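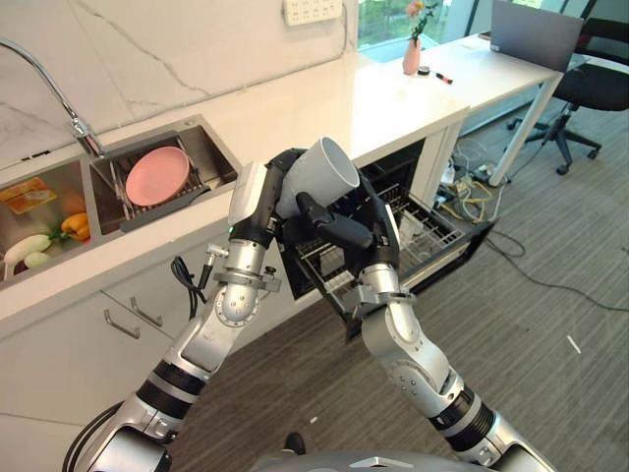 About Vindbridge

Vindbridge is a family-run language school in the old Poojary building. We teach evening and weekend classes to adults, mostly people who have moved here for work. Groups are small and meet for 19 weeks at a time, with a new term every September. There are three levels – beginner, middle and advanced – and you can change level in the first three weeks at no cost.
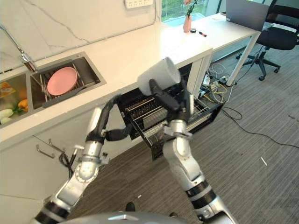 KUTODPORT – December 27, 2021

The spring timetable is ready and can be picked up at the front desk. The deposit stays at $50 and comes off your final bill. Textbooks are sold separately. Bring a photo ID when you sign up.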